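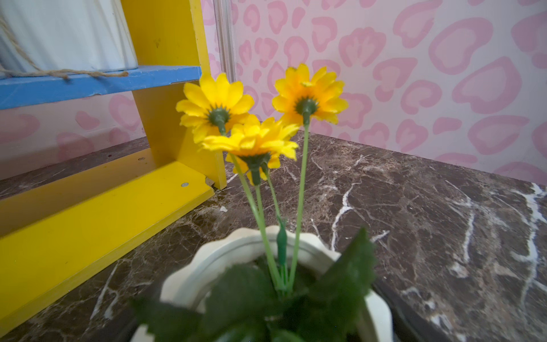
Yellow flowers in a white pot.

The hall at Cudum College smelled of oranges by nine in the morning. The Year Seven kids had been cutting them up since first bell, and the juice had run under the trestle tables.

It was June and cold. The deputy principal stood at the door with a clipboard and told each class the same thing: shoes on, one lap of the stalls, then sit down for the talk on sleep.

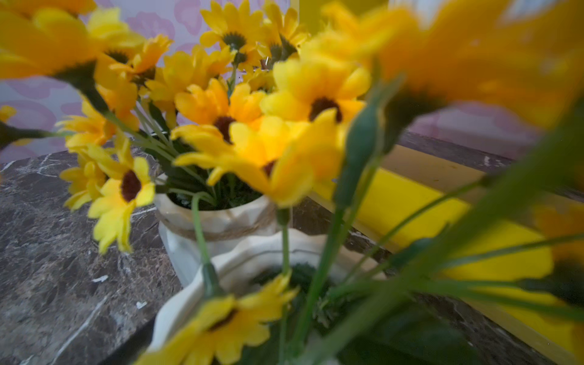

Short fiction by N. Salgado

She had organised the day herself. There were 918 students on the roll and over 104 of them had brought notes to get out of it. She had read every note. Most said sore ankle.

The skipping started at ten. Each house had a rope and a teacher to turn it, and the scores went up on the whiteboard in green marker. Cullitz House was ahead by recess. Jelto House said the rope was too short and asked for a new one.

"It's the same rope," she said.

"It's shorter when he turns it," said the house captain.

She measured it against the wall, and then she measured the other one. The captain was right — it had been knotted at one end, and the knot had taken up most of a metre.
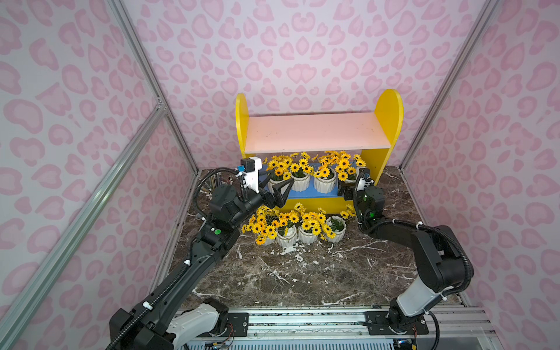

She picked at the knot with her keys until it came loose. By then the sleep talk had finished and the kids were coming out yawning. She gave Jelto their turn again from the beginning.

They got to 3980 before the lunch bell. It wasn't enough. The captain wrote the number on the board anyway, large, and went to see if there were any oranges left.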